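Section 4: Connecting the Fovis Wort Pump

4.1 Before You Begin

Read this section in full before connecting the pump to the kettle. The Fovis pump is supplied with two threaded ports, one gasket set and a power cord fitted with an in-line switch. Hoses and clamps are sold separately by Brandbridge dealers.

CAUTION: The pump head is not self-priming. Running it dry for more than 38 seconds may damage the impeller and will void the warranty.

4.2 Mounting

1. Place the pump on a level surface below the kettle outlet. The inlet must sit lower than the liquid at all times.
2. Turn the pump head so that the outlet points upward. Loosen the four face screws, rotate the head and retighten the screws evenly.
3. Leave a clear space behind the motor for air flow. Do not cover the vents.
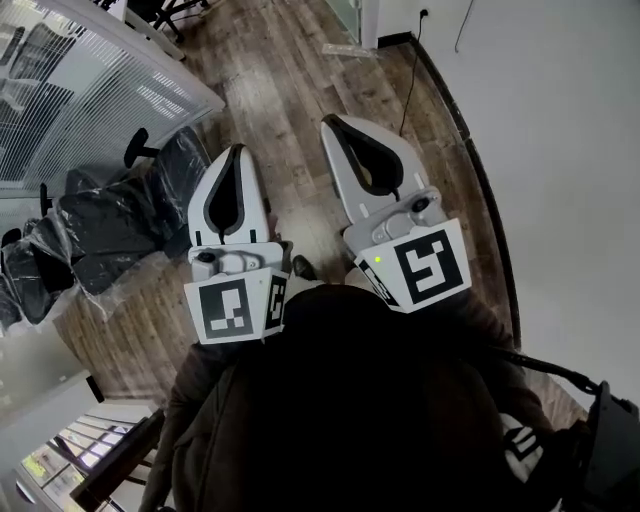

4. Wrap each port with thread tape, three turns in the direction of the thread. Hand-tighten the fitting, then add a quarter turn with a wrench.
5. Attach the inlet hose to the kettle valve and secure both ends with clamps.

NOTE: Do not reduce the diameter of the inlet hose. Flow should be restricted on the outlet side only.

4.3 Priming and First Run

1. Open the kettle valve fully and open the outlet valve halfway.
2. Wait until liquid reaches the outlet hose. Tap the hose lightly to release trapped air.
3. Close the outlet valve, switch the pump on, and open the outlet valve slowly.
4. Check every joint for drips. If a joint leaks, switch the pump off and close the kettle valve before tightening. 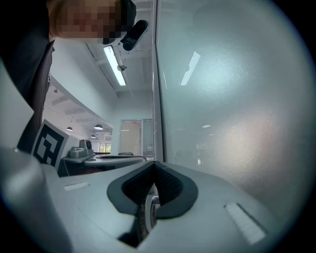 WARNING: Hoses carrying hot wort can cause serious burns. Wear heat-resistant gloves and never disconnect a hose while the kettle valve is open.

4.4 Cleaning After Use

Flush the pump with clean water, then circulate a Cukia cleaning solution, mixed as directed on its label, for ten minutes. Rinse again and drain the head completely -- standing water will shorten the life of the seal.

Replacement gaskets are listed under part number 565. The complete pump head is part number 665. Owners of the earlier Sung adapter plate should order the longer screws described in Section 7.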